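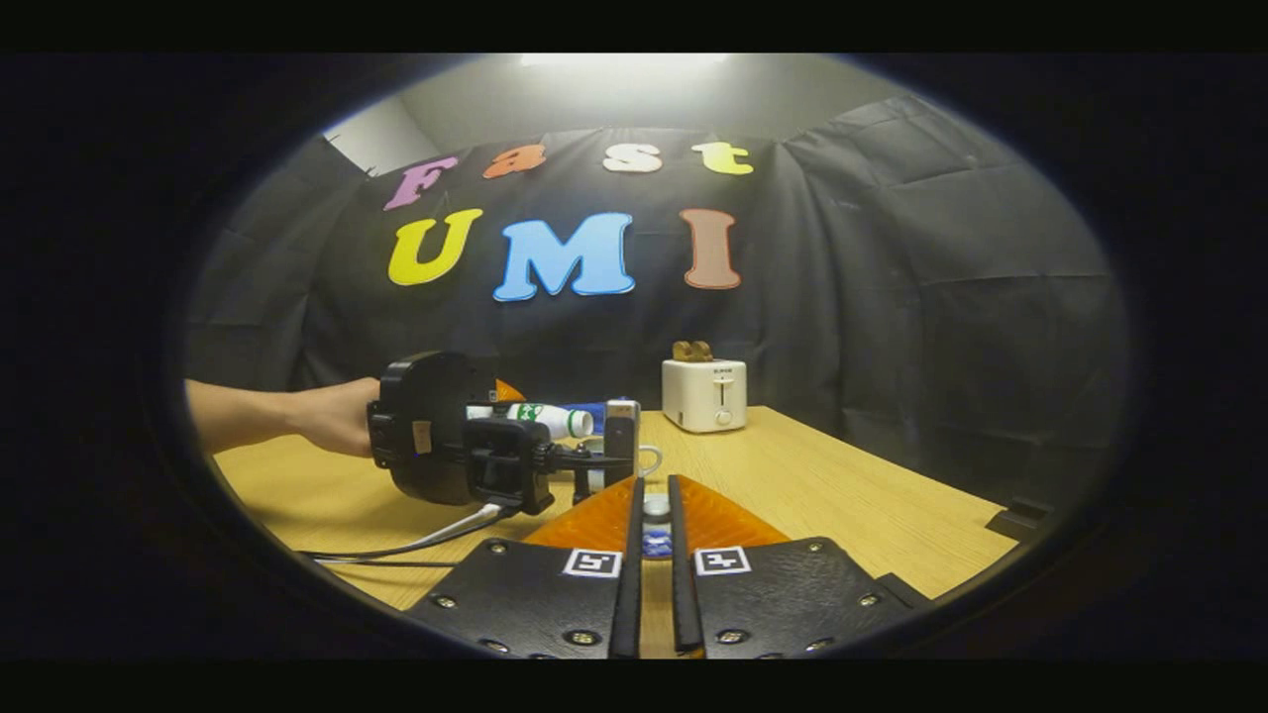 The Hiltirholm Ferry (novel)

The Hiltirholm Ferry is a family novel set on the small northern island of Hiltirholm and in the harbour town of Caltness, which lies a good long day's sail to the south. It runs to 830 pages in hardback and is divided into 72 chapters, some of them no longer than a postcard.

Plot

The story follows two sisters who inherit a leaking passenger boat, the Shim, and with it a quarrel that has been simmering between the islanders and the Caltness harbour office for 40 years. The elder wants to sell up and open a bakery, while the younger, who has never quite forgiven her for leaving home in the first place, is determined to keep the boat running through one last winter.

Publication

The book was first brought out by Tikermont, a small press fond of long, unhurried fiction, in a first printing of 159 signed copies. A paperback followed in July, with a hand-drawn map of the island and a rather welcome family tree.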